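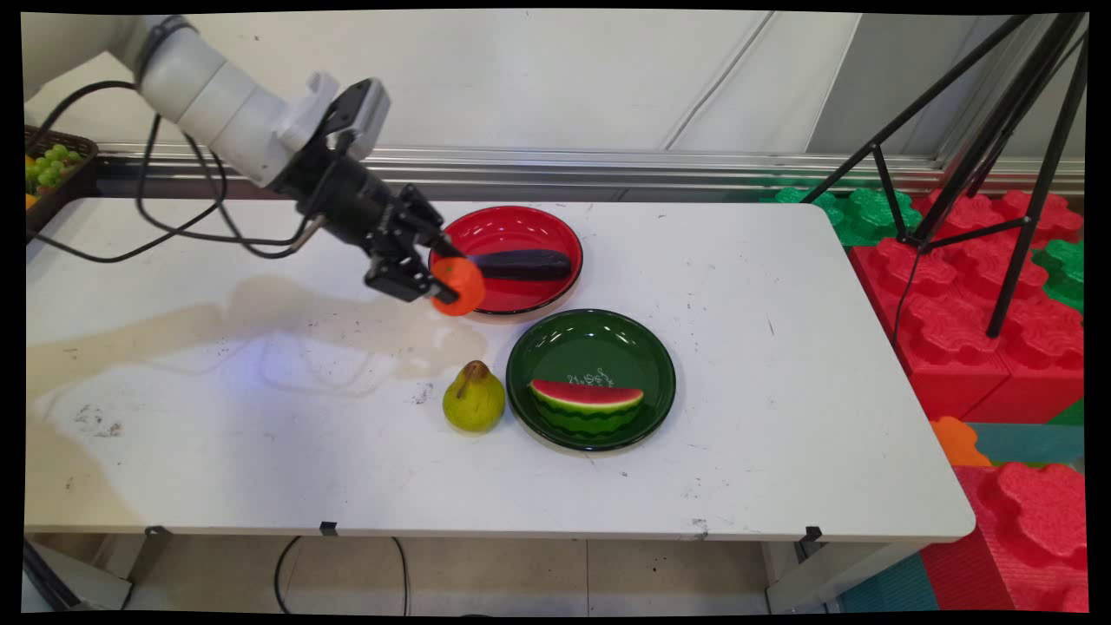 Home Products Support Careers Contact

Kit Test Technician, Tabletop Arms
Flivcombe, full time, on site

Flivcombe sells a tabletop arm kit called the Trirner. Customers get an arm, a two-finger gripper, a controller and the software to teach it simple handling work. Most of them are small food packers, teaching labs and workshops that have never owned a robot. We are hiring one technician to run kits through our handling tests before they ship and to work on returned units when they come back.

The job is mostly hands-on. You will set up a table, load the test program, place the items, run the arm and write down what happened. A large part of the test set is produce and dishes: picking up fruit, moving it onto a plate or off one, and putting it in a basket without bruising it. Round fruit rolls and pears tip over. Plates slide if the arm comes in too low. We want someone who notices these things and can describe them clearly enough that an engineer who wasn't in the room can fix them.

What you will do

Unpack and assemble kits from the assembly bench, including routing the arm cables and checking the gripper for play.

Run the standard handling program on each kit. A full pass is 340 picks. You stay near the table while it runs, reset items between batches and stop the arm if something goes wrong.

Log every dropped item, missed grasp and bumped plate. We use a plain form in the browser. You write a short note with each entry, and the note matters more than the code you choose from the menu.

Diagnose returned units. Common faults are worn finger pads, loose connectors at the wrist and calibration that has drifted after a move.

Follow our own setup guide as a new customer would and mark every step that is unclear. The guide is revised in September, and your comments go into it.

Answer written support questions for one hour each afternoon. There is no phone support in this role.

Buy and rotate the test produce. There is a small fridge and a card for the grocery account.

What we need from you

Two years of work with equipment you had to maintain yourself. It doesn't have to be robots. Packaging lines, lab instruments, printers, bicycles and kitchen equipment are all fine if you can tell us what you fixed and how.

Comfort with hand tools, a multimeter and basic wiring.

Clear written English. We will ask for a writing sample.

Enough computer skill to run a script from a command line and read an error message. You don't need to be a programmer. If you know some Python you will use it.

The ability to lift 42 pounds, the weight of a boxed kit with its base plate.

Experience with the Nullport controller is useful, as the Trirner runs on it, but we train everyone on it from the beginning.

Hours and pay

Full time, days only, starting at 8:30 a.m. Overtime is rare and paid. The position is hourly, and we give the rate in our first reply to you, before any interview. Benefits are health and dental coverage, paid leave and a yearly allowance for tools or classes. The first 4 months are a training period at full pay.

The test room is on the ground floor with step-free access from the parking lot. Table height can be changed on request. The work involves standing for a good part of the day, though logging and support can be done seated. Safety glasses and shoes are provided.

Who you will work with

You will report to Þórey Norðdahl, who manages testing and returns. The test group has 4 people, and you would be the fifth. Each technician has a table and is responsible for its condition. You will also talk most days with the engineers at Mac Mathúna, the company that makes our gripper parts. They read the logs and will write to you directly when they have a question about a grasp that failed.

How to apply

Send a resume and a writing sample of one page or less through the form on our Careers page. For the sample, describe a fault you found in a machine and the steps you took to track it down. Please leave out photos and cover letters.

If the sample fits, we will invite you for a half-day paid trial in the test room. You will assemble a kit from the guide, run a short batch and write up the results. There are no puzzle questions. Þórey will be there throughout and you can ask anything you would ask on the job.

We reply to every application, including the ones we turn down. The position stays open until it is filled. Applicants need to be authorized to work in the country already, as we can't sponsor a visa for this role.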